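Mumora Neighbours – Home & Household
Sorting, storing, mending

Which key goes with which padlock, and is there a sane way of keeping track?

Posted by Hema Mudaliar, Wednesday, November 1, 2023

I have inherited the running of our shared store cupboard, along with a biscuit tin of padlocks and keys. None of the keys are labelled. Some are on rings, some are loose, and at least one belongs to a bicycle I sold in April. There are 14 padlocks, if that helps anyone picture my weekend.

So far my method has been to pick up a key, try it in everything, sigh, and put it back in the same pile it came from. I now suspect I have tried one particular key four times.

What I'd like to know is whether there's an order to do this in, how to mark the keys afterwards so the marking survives a pocket, and what to do about a key that goes in but won't turn. I'd sooner not buy a cabinet with numbered hooks. I know myself, and the hooks would end up holding dog leads.

plalent_75
3 replies on this board

Just cut them off and buy new ones. A padlock costs less than an afternoon. Combination ones don't have keys at all, problem solved.

Hema Mudaliar
They are in a tin. They aren't attached to anything. There is nothing to cut them off.

Figueiredo
803 replies on this board

Ignore the bolt cutters. It can be done in an evening if you stop treating it as one big pile.

Put a cloth down first. Keys skid about on a bare table and one always ends up on the floor. Mine is a flowery one that has seen better dinners. Then work like this.

1. Sort before you try anything
Split the locks by size and the keys by size. A great thick key isn't going into a tiny luggage lock, however much you'd like it to. Look for names as well: if a lock has a maker's name on the body, see whether any key carries the same one. Leave keys on their rings for now, as whoever put them together may have had a reason.

2. Hold the lock still and bring the key to it
People tend to wave both about and then can't tell whether the key is wrong or just crooked. Keep the body steady, keyhole towards you, and offer up one key at a time. It should slide all the way in with no persuasion.

Brass padlock, the orange one, and the keys on the flowery cloth. The last has the shirts hanging up at the back, teal and orange. 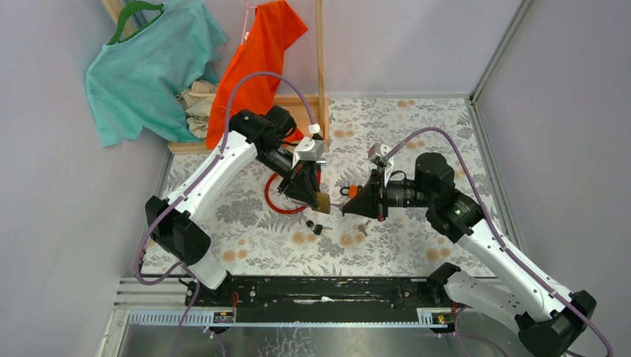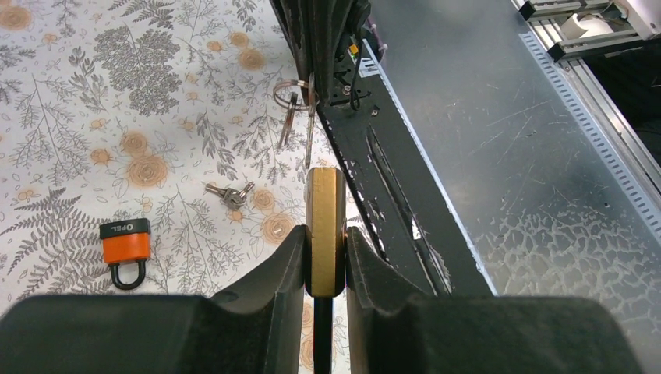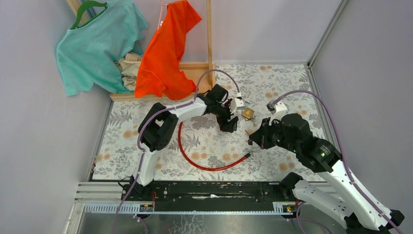

3. Make a "no" pile, and respect it
Once a key has failed in every lock of its size, it goes in a saucer on the far side of the table. It does not come back for a second opinion. That is your four-times key dealt with.

4. If it goes in but won't turn
Take it out and look at it. A bent key is usually obvious against a table edge. If it's straight, give the keyhole a puff of dry graphite, work the key in and out a few times, and try again gently. Don't use pliers – you'll have half a key in a lock and a new question to post. Cooking oil is also a mistake, and I won't be saying how I know.

5. Mark them
Nail varnish. A dot on the head of the key and a matching dot on the bottom of the lock, left overnight to dry. When you run out of colours, go to two dots. Paper tags are fine in a drawer and hopeless in a pocket. If you have spares, put one of each on a separate ring and keep it somewhere other than the tin.

Anything still in the saucer a year from now can go in with the scrap metal.

Stesis
New here

Agree with the dots, but do test the shackle as well. I matched up a lovely old lock, painted it, felt very pleased, and then found it opened with a good tug whether or not the key was in. Also check the bicycle key before you bin it, in case the buyer wants it.

Hema Mudaliar
The buyer has been in touch about the key, yes. Thank you all. I've found a red, a pink and something called Misty Plum, so I may be on to two dots quite soon.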